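From: Britta Stüber
To: Clikamside manipulation list
Date: August 2024
Subject: Re: Hamen results, handheld demonstrations on food items

Dear colleagues,

A reply to the question from the Frade group, quoted here in full:

> The January note reports 800 demonstrations for the sorting task, but gives
> one success rate for all objects. Could you state the result separately for
> large and small items? We would also like to know whether both hands were
> recorded in every demonstration.

The Hamen set was recorded with 2 handheld grippers per operator, and both were logged in every demonstration. The sorting task asks the operator to move food items between a tablecloth and a shallow tray. Household rooms were preferred to the laboratory, and the tablecloths were left as they were.
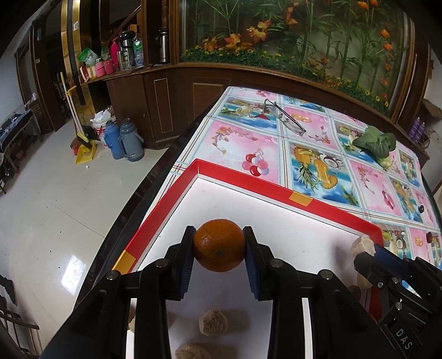
Orange held between the padded fingers, over the red-walled tray.

The policy trained on the full set completed 74 percent of trials with oranges. With dates, the figure was 42 percent. The single rate in the January note was an average over all object types and concealed this difference. The table in the next version of the report will list each type on its own line.

Most failures with dates occurred at the moment of closing. The policy tended to stop the fingers at a width suited to larger fruit, and the date was then missed or dropped during the lift.

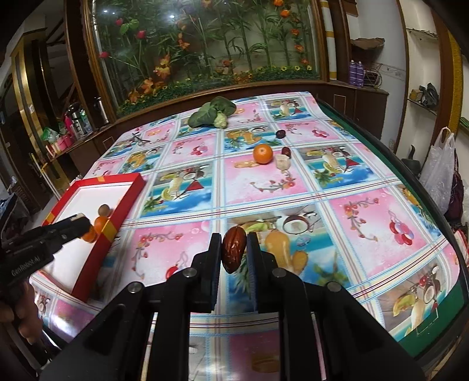

We therefore retrained with the finger opening given as a separate input at each time step. That model is still under evaluation at Griner, and no figures will be released until the trials are complete. The trial order and the starting positions are the same as before, so the two models can be compared directly.

Groups that wish to repeat the analysis may request the trial logs from me. Please state whether you need the recordings from both hands, as the files are stored separately.

With kind regards,
Britta Stüber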